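Zirnier Snack Swap - Frequently Asked Questions

Last updated Saturday, February 12, 2022
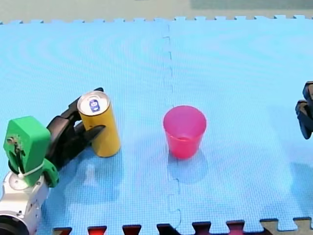
Getting a lot of the same emails so putting the answers in one place. Read this first please, then write if it's not covered.

What is this?

A mail swap for chips, crackers, puffs, pretzels, weird regional candy. You send a box, you get a box. No money changes hands except your own postage.

Is it a subscription?

No. You sign up for each round separately. Skip one, come back whenever.

When is the next round?

May. Sign-ups open when the form goes live on the front page. No waiting list, don't email me asking to be put on it.

How much do I have to put in the box?

Cap is $20 before postage. Please don't go over. Last round someone sent a giant box and their partner felt terrible about the one they'd already mailed. Minimum is 800 grams of actual snacks, packing paper doesn't count. Kitchen scale is fine.

Why grams?

Half the group is in Canada. Your bag says it on the front anyway.

What can't I send?

Anything homemade. Anything open. Anything that melts, if your round runs in warm weather - so for May no chocolate, no yogurt coating, no caramel that isn't hard caramel. Jerky is okay inside your own country, not across a border. Alcohol no. Those one-chip challenge things only if your partner said yes to hot.

What does "yes to hot" mean?

There's a heat question on the form. None, some, or hot. "Some" is regular barbecue or a mild jalapeno chip. "Hot" is anything red dust that stays on your fingers till the next day. If you put none, you get none. If you got hot and put none, tell me, I'll say something to the sender.

I have an allergy. Can I join?

Yes, but fill in the allergy box on the form and be specific. "Nuts" - which nuts? Traces okay or not? I match allergy people with senders who've done at least 2 rounds and I remind them twice. I still can't promise anything. These are strangers reading labels at the kitchen counter. If a trace would put you in the hospital please don't join, read the reviews instead.

How are partners picked?

Country first, then allergies, then heat, then random. You usually don't get a box from the person you're sending to. It's a chain.

My box got crushed.

Chips get crushed. Pack bags upright, something soft on top, don't squeeze the air out, the air is doing a job. Crumbs go great on mac and cheese. If the whole thing arrives open or wet, send me a photo and I'll try to find you a backup sender.

My box never came.

Wait til the last date on the round page. Then email with your tracking number and your sender's. Most of the missing ones are sitting at a front desk.

Can I pick my flavors?

You can list likes and dislikes, five of each. Not a shopping list. "Anything pickle" is great. "Only the Loncombe dill ones, family size" is not great.

What about Loncombe dill, where do I get them?

I get this every week. They're a gas station thing, I've only seen them between the register and the jerky. No they don't ship. Greltus makes a dill puff that's close but saltier, and softer.

What's the best vending machine find so far?

Personal opinion, the Mbeki peanut twists. Machine in the basement at my old office, slot 153, got stuck on the coil every single time. Smelled like a campfire. Worth it.

Do you do reviews?

Yes, Reviews tab. Anyone from a round can send one in. Two paragraphs is plenty. Say what it smells like when the bag opens, say if you finished the bag. I fix spelling when I have time, which is not often as you can probaly tell.

Will you review my company's snack?

You can mail it. I might hate it and I'll say so. No paid posts, no codes, no "ambassadors."

Can my kid join?

A parent signs up and the box goes to the parent's name. Put "kid box" in the notes. Kid boxes skip the hot ones automaticly.

Do you keep my address?

Until the round closes, then I delete the sheet. Your sender has it too obviously. If you don't like that use a PO box.

How do I quit a round I signed up for?

Before matching, just email. After matching, you owe someone a box, so please send it. If something bad happened tell me right away and I'll send one from my own stash - it'll be mostly pretzels.

Email is on the contact page. I answer on weekends.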